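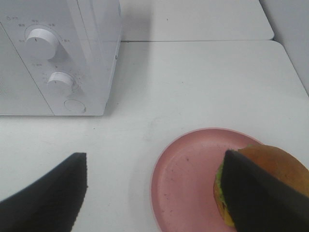 Deux boutons suffisent

Accueil -- Cuisine -- Maison -- Opinions -- Archives -- Contact

Un micro-ondes devrait avoir deux boutons ronds et rien d'autre, à part de quoi ouvrir la porte. Un pour la puissance, un pour le temps. Je le pense depuis que j'ai vécu trois ans avec un Lavitz à écran tactile, acheté 69 euros en promotion chez Aksoy, qui proposait un programme pour les pommes de terre et un autre pour le pop-corn. Je n'ai jamais fait de pop-corn.

Réchauffer une assiette de riz demandait quatre pressions. Il fallait aussi régler l'heure après chaque coupure de courant, faute de quoi l'appareil refusait de démarrer. Quand l'écran a lâché, le reste marchait encore -- le réparateur m'a dit que la pièce coûtait presque le prix du neuf.

Avec un bouton rotatif, on tourne et ça chauffe. Ma mère, qui ne porte pas ses lunettes dans la cuisine, s'en sort sans lire les petits caractères gris imprimés autour. Elle connaît la position du trait. On me répond que c'est imprécis, et c'est vrai : entre 30 et 40 secondes, on vise un peu au hasard. Pour du café, cela n'a aucune importance. Pour du beurre, je reste devant.

Le blanc a mauvaise réputation lui aussi. Les vendeurs poussent l'inox et le noir, plus chers, sur lesquels chaque doigt se voit. Sur une table blanche, les miettes se remarquent tout de suite, même celles qui restent dans une assiette rose, et on passe l'éponge. Je préfère cela à une saleté que l'on découvre le dimanche en déplaçant l'appareil.

Le catalogue Suvitz ne compte plus qu'un modèle à boutons, rangé en dernière page. Moverness a retiré le sien en mars. Je garderai donc le mien tant qu'il tournera, et j'espère en tirer encore 10 ans.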